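Zosbridge Adult Reading Project
Progress report to the Hartono Fund
20 June 2018
Prepared by Dalia Uibo, project lead

Enrolment

We have 18 learners on the books. Most were referred by the job centre or the surgery, and the rest came through word of mouth. Two have left since the last report, one for a full-time job in Lustville and one without giving a reason. We wrote to the second learner and have had no reply. Both places have been filled from the waiting list.

The evening group is full. The morning group has room, but the people still waiting all work in the daytime, so we can't move them across.

Teaching

The grant pays for 60 sessions. So far tutors have delivered 108 hours of teaching, counting one-to-one time as well as groups. We are slightly behind the plan you agreed. The heating failed during the cold spell and we lost sessions which we have not been able to make up in full. The remaining ones are now booked and the last falls in November.

Pairing a new reader with someone further on has worked better than we expected. The stronger learner gets practice at reading aloud and the newer one is less shy about stopping to ask. We tried it first in the evening group and have now done the same in the mornings.

Spelling has gone less well. The workbooks we bought at the start are dull and the print is too small. Several learners said they felt like school. Tutors now make up their own sheets from things people bring in, such as letters from the council, recipes, bus timetables and tenancy forms. This takes more preparation than we budgeted for. Tutors have been claiming the extra time under the training line, and we would like your agreement to carry on with that until the end of the grant.

Learner progress

Each learner sets a goal at the start and we go over it with them at the halfway point. Goals so far include reading to a grandchild, passing the driving theory test, filling in a form without help and following the subtitles on the television. One learner has passed the theory test. We have stopped using the written check that came with the workbooks and ask people to read a short piece of their own choosing instead. I can send the tutors' notes with names removed if that would help.

Spending

Tutor pay and room hire are in line with the budget. Printing is over, for the reason given above. Travel is well under, as few learners have claimed their bus fares. We have reminded everyone that they can. I would like to move part of the travel money to printing and will send the change form separately.

Premises

Our agreement for the upstairs room at the Cullberg Building ends in November. The owners have offered to renew at the same rent, but the stairs are a problem for one of the morning group. There is a ground-floor room at the library which would suit us better. I have asked for a price and am waiting to hear.
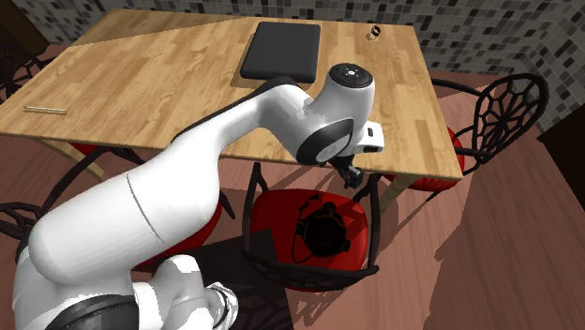
Group reading needs people to sit close enough to share a page, and the single desks we have now make that awkward. If we move to the library we would have to bring our own furniture. What we have in mind is one broad table with a top of joined wooden strips and chairs with red seats and dark frames, like these. Tutors prefer the rectangular shape to a round one, since pairs can work side by side along it. I have not asked for furniture money in this report. Once the library has given us a price I will write with a full costing for the move, and you can decide on the two together.

Recent items
Change of budget form: notes for grant holders
Adult reading in Lustville: end of grant report
Dates for final claims
Zosbridge Adult Reading Project: first report
Contact the grants office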